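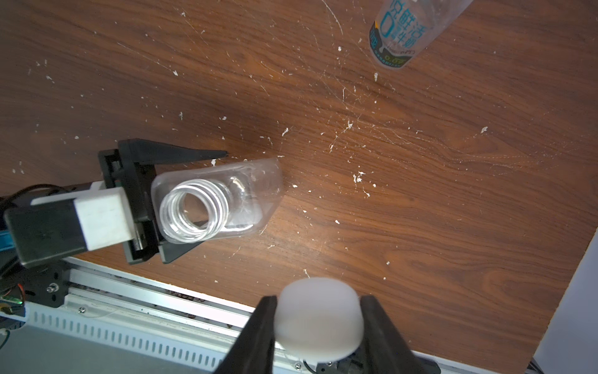 How to Bring a Tired Wooden Tabletop Back to Life
By Soledad Miranda
26 Nov 2023

Every November, when it starts getting dark before dinner and I begin to think about who is coming over for the holidays, I take the cloth off our dining table and have a good long look at what the year has done to it. Dark wood is wonderful in so many ways (it hides gravy like nothing else) but it shows every little scratch the moment the light comes in sideways. If yours is looking dull and scuffed, please don't rush out to buy a new one, and please don't drag out the belt sander either. Most tables I've worked on needed a good cleaning, a light hand with some very fine abrasive, and a fresh coat of wax or oil.

I've been doing this for friends and neighbors for years, and before that I helped my uncle in his shop on Jadadora Street, where we saw more dining tables than I could tell you. What follows is the way he taught me, with a few changes I've made since then.

What you'll need

Several soft cotton rags (old T-shirts are perfect, once you've cut off the seams and any printed parts)
A soft brush, or a vacuum with a brush attachment
Mild dish soap and warm water
Mineral spirits
Fine steel wool, the 0000 kind, or a gray synthetic pad
One sheet of 400 grit sandpaper, just in case
Paste wax in a dark tint, or a wiping oil finish
A touch-up marker or wax stick close to the color of your wood
Gloves, and a window you can open

Step 1: Find out what finish you have

I know, I know, you want to get started. But this part takes five minutes and it can save you a whole weekend. Pick a spot underneath the table or on the inside of a leg, dip a cotton swab in rubbing alcohol, and rub gently. If the finish turns sticky or comes off on the swab, you most likely have shellac. If nothing happens, try again in a different spot with a little lacquer thinner. Lacquer will soften, and polyurethane usually won't care very much one way or the other. If the wood feels almost bare and a drop of water soaks in and leaves a dark spot, you've probably got an oil or wax finish.

Shellac and water don't get along, so if that's what you have, skip the soapy wash in the next step and go straight to the mineral spirits. Shellac is also very common on older pieces. If you think your table might be valuable, stop right there and call somebody who restores antiques. I mean that kindly!

Step 2: Clean it properly

Brush or vacuum the whole surface first. Crumbs and grit are what make those swirly scratches in the first place, and if you go at them with a damp rag you'll just be grinding them in. Get into the joints between the boards too, with a wooden toothpick if you have to. The gap where our table leaf meets the middle could feed a family of mice.

Next, put a small squirt of dish soap in a bowl of warm water, wring your rag out until it hardly drips, and wipe in the direction of the grain. Go over it again with a clean damp rag and dry it right away.

When that's done, open the window, put on your gloves, and wipe the top down with mineral spirits. This takes off old polish and grease that soap can't touch, and the first rag is usually a horrible brown. Keep switching to clean rags until they come away mostly clear. Lay the used ones out flat outdoors to dry, away from anything that could catch fire.

While the top is still wet with mineral spirits, look at it closely. Scratches that disappear when it's wet are only in the finish, and waxing will do a lot for them. Scratches that still look pale have gone through to the wood and will need some color.

Step 3: Smooth out the fine scratches

Let the table dry for 2 hours. Take a pad of 0000 steel wool, put a dab of paste wax on it, and rub with the grain in long, even strokes from one end to the other. Follow the grain even where it wanders. Don't scrub in circles, however tempting it is, and don't bear down on the edges, where the finish is always thinnest.

If you come to a rough patch that the steel wool won't settle, fold a small piece of the 400 grit paper, wet it with a few drops of mineral spirits, and make three or four light passes. Wipe and look. You can always do a little more, but once you've gone through the stain you've got a much bigger job on your hands. I did exactly that to my sister's sideboard, and I still put the fruit bowl over it when I visit.

Step 4: Color the deeper marks

Wipe away the wax around any pale scratches with mineral spirits and let it dry. Start with a marker a shade lighter than you think you need. Draw along the scratch only, wait a few seconds, and dab off the extra with your finger. Reddish-brown woods are tricky because a plain brown marker can look greenish next to them, so I keep a reddish one handy and layer the two.

For anything deep enough to catch a fingernail, rub a wax stick across the scratch until it fills, then scrape it level with an old plastic card.

Step 5: Wax and buff

Put a spoonful of dark paste wax inside a folded rag and work it on thinly, a section at a time. Thin really is the word here - thick wax goes cloudy and never seems to harden. Wait until it hazes over, usually 10 or 15 minutes, and buff with a clean rag until your hand slides without dragging. Leave it overnight and buff once more in the morning.

If you'd like to use oil instead, it needs to go onto bare wood or an old oil finish, with no wax left behind. Wipe it on, wait as long as the can says, and wipe off every bit that hasn't soaked in. Oily rags can heat up and catch fire all by themselves, so spread them flat outside until they're stiff, and never leave them balled up in the trash.

Keeping it nice

Use coasters and trivets, and wipe up spills when they happen. Dust with a barely damp cloth and skip the spray polish, particularly the kind with silicone, which makes any future repair a headache. I rewax ours twice a year, once before the holidays and once when the windows start staying open.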